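Ticket 376: Kozan family package, wrong room count on confirmation
Product: Brisotness booking desk
Status: closed

Customer booked two connecting rooms in Kozan for April. Confirmation email listed one. Payment was taken for both.

Checked the hotel feed from Irer. Room type 121 was mapped as a suite, so the second room was dropped. Mapping corrected, feed reloaded, confirmation resent. Nearly 80 other bookings rechecked; 7 needed a new email.

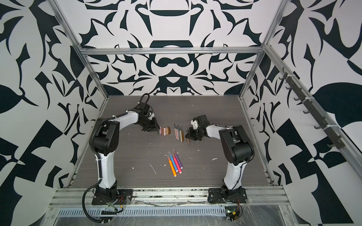 Page last changed: 10/21/18

Kerville packages use the same feed and are tracked in a separate ticket.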